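# The drawer runs: a gallery from the Jurkthorpe bench

Welcome, and thanks for stopping by! These pages collect the stills from our June simulation work, when we were trying to teach the Perka setup to put small things away in a drawer, and when (as regular readers will remember) it kept letting go of them too soon. The fault took us 3 weeks to find, and I got rather fond of that little cabinet along the way.

Out of 700 simulated runs, 60 ended with the object dropped before the arm had finished its move. The log would say "placed" quite cheerfully, and off the program went to the next item. We blamed the fingers first, then the friction settings, and I spent one long evening blaming the drawer, which I now regret.

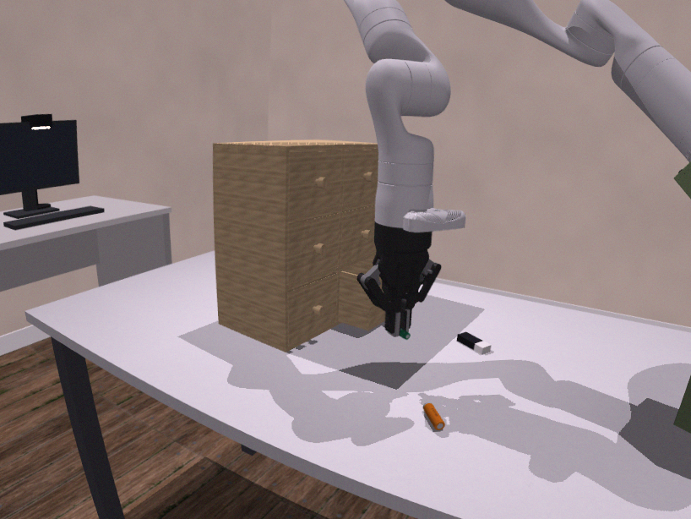

*Green cylinder in the gripper, bottom drawer open, two more small items still out on the table.*

The trouble was in Venter, our timing layer. It was passing along the release command from the previous run whenever a reset came in late, so the fingers opened on old instructions. On the screen that's only a nuisance, but on a real bench, with somebody reaching in to tidy up, it would be a safety matter, and we held back all hardware work until it was fixed.

The repaired version now clears its command queue at every reset and waits for a fresh position reading before it will open the fingers at all. We ran 725 more trials with it and didn't see a single early release, which made for a very happy lunch! The full fault report is filed under Nosesach, along with the logs, for anyone who enjoys that kind of reading as much as I do.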